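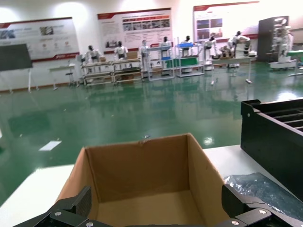
**Etelka Dudás** replied:
Before you sign for another arm, price the fingers. We budgeted for two arms and one spare set of fingers and were out of spares by April.

**flurnik_bench** wrote:
Ok but how many sets are we talking? My plan has 11 sets for the year across three stations and my boss already thinks I'm padding it. The Josex quote has them at $157 a set, which didn't seem crazy to me until I saw the shipping.

**Etelka Dudás** replied:
We went through 17. Mostly box work, open cartons on a table, fingers knocking the walls all day long. Bags were easier on them (and way harder on my patience!). If you're doing cartons I'd ask for more than 11.

**antal_fan** wrote:
Gonna disagree a little. 17 sets sounds like somebody's running the approach too fast. Slow it down near the rim and they last. I'd put that money into a second wrist camera, that's the part that stopped us cold for two weeks while we waited on a replacement.

> Slow it down near the rim and they last

**Etelka Dudás** replied:
Sure, and then you get fewer picks per shift and somebody upstairs asks about *that*. But yes on the camera, I'd buy one and leave it in the drawer.

**flurnik_bench** wrote:
How much did you pay for the camera?

**antal_fan** wrote:
$347 with the cable. The cable alone is a ripoff, get it bundled.

**mopsy44** wrote:
Has anyone leased instead? Flestinitz offered us a lease with wear parts included, and I spent most of Sunday with the spreadsheet and still can't tell if it's a good deal. The monthly looks fine, then there's a line about "excess wear" that could mean anything.

**antal_fan** wrote:
Get that line defined in writing or walk. Ours counted scratches lol

**flurnik_bench** wrote:
I'm going in with 17 sets, one spare camera, and a separate line for boxes, crates and bags, which I'd totally forgotten. Will post what gets cut.

**Etelka Dudás** replied:
Put screws on there too. The little ones wander off.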